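Drandum Hand-Held Gripper Kit
By Ustness
Two-hand demonstration recording, no robot arm required

The Drandum kit is a pair of hand-held grippers for recording manipulation tasks. An operator holds one in each hand and does the task at normal working height. The recordings can then be used to train a policy for a two-arm station fitted with matching jaws.

Each gripper has its own camera, and a head-worn camera covers the wider view. All three share one clock, so there is no separate sync step at the end of a session.

What is in the case:
Two grippers with tracking cubes
Head camera and harness
Handheld display
Cables, spare fingertips and charger

One gripper weighs 565 grams without the cable. The battery in the harness runs for 146 minutes with all cameras on. 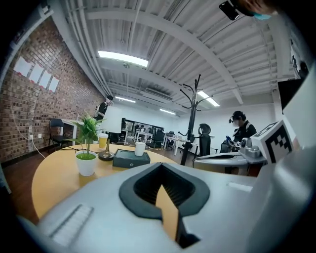
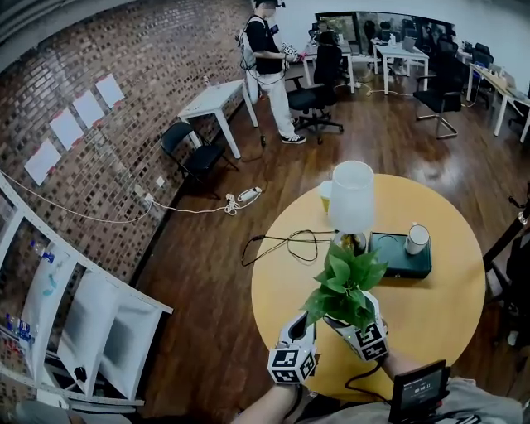 Tracking is the part buyers ask about most. The cubes are read by the cameras, and position is worked out from whichever faces are in view. Lighting matters more than floor space, and ordinary office ceiling lights are enough. The markers need to stay visible to the head camera while the hands work close together, as with the potted plant held between two grippers in the second picture. Objects with a firm, straight side are the easiest to start on. Thin leaves and soft bags take more practice – allow an extra session for them. The handheld display can be kept near one hand so the operator can check the timer during a take.

Storage is on a removable card. At the default setting it holds some 4,000 short takes. Files are written in an open format, and the Wragg viewer for trimming and labeling is included.

Setup for a new operator takes 30 minutes with the printed guide. The harness adjusts at both shoulders and can be worn over a sweatshirt.

Options
Cendano soft fingertips, sold in pairs
Second harness battery
Replacement tracking cubes, left or right

Orders placed now ship in January. Spare parts are stocked separately and usually go out sooner. Kits can be rented by the month – use the contact form and give the number of operators.

Page updated 18/11/2018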